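Handout 4: Reading a board before you touch it

Bring this one with you to the bench please, because last time half of you left the handout in your bags and then asked me what "runout" meant. (It's on the second page of handout 3. Go look!)

So far we've talked about joints and glue, and I kept putting off the part I like best, the surface itself. I learned it from Nattawut Chaiyaporn back when he ran the finishing room at Phromma, a small furniture shop in Gristville that made mostly tables and built-in benches. My first month there I wasn't allowed to put finish on anything. I looked at boards. I'd look at one, tell him what I saw, and he'd tell me what I'd missed, and we did that until lunch.

## Grain direction

Pale woods are where beginners get lazy. On walnut or oak the figure jumps out at you, but on a blond board everything is quiet and you start thinking it doesn't matter which way you sand. It does. Get the lamp down low, nearly level with the wood, and walk around to the other side of the bench. The streaks that looked like nothing from above will show up as long lines, and you can follow one with your fingertip all the way across.

Look for the places where the lines crowd together. Where they're tight and a little darker, the wood often takes stain differently from the open parts next to it, so test there as well as in the easy spots. And look for curves. A streak that starts out straight and then bends off toward an edge is telling you the fibers may be changing direction, so go gently with a plane or scraper there and check after every pass.

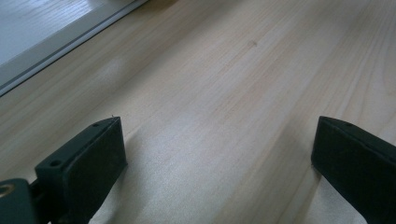

Marks are the other thing. Before you decide to sand one out, find out what it is. I sort them like this:

- **In the wood.** Pin knots, mineral streaks, little flecks. Sanding won't remove them, and if you keep at it you'll end up with a shallow dish that catches the light forever.
- **On the wood.** Glue, coffee, a smear of old wax. Try a barely damp cloth first, then mineral spirits on a fresh one.
- **Into the wood.** Iron stains, burns, anything that soaked in. Sometimes you can bleach these and sometimes you live with them.

If you can't tell, put a piece of painter's tape next to it with a question mark and go on to the rest of the board. I still do this. I once spent most of an afternoon chasing a brown spot on a tabletop that turned out to be a tiny knot, and Nattawut let me — he said later he wanted to see how long I'd go.

## Where two surfaces meet

Edges and trim strips get forgotten. Dust packs in along them and then your first coat drags it out onto the flat part. Vacuum, then run a dry brush down the line, then vacuum again. If the neighboring piece has its own finish, mask it. Use fresh tape and press the edge down with a plastic card.

## For the bench session

You'll each get an offcut. Please do this:

1. Mark the grain direction with chalk arrows, at least three.
2. Circle any spots and write in, on or into beside each.
3. Sand one half with the grain and a small corner across it. Start at 110 and look at both under the lamp.
4. Wipe on one thin coat and look again.

Keep the offcut, we'll need it for handout 5 in September.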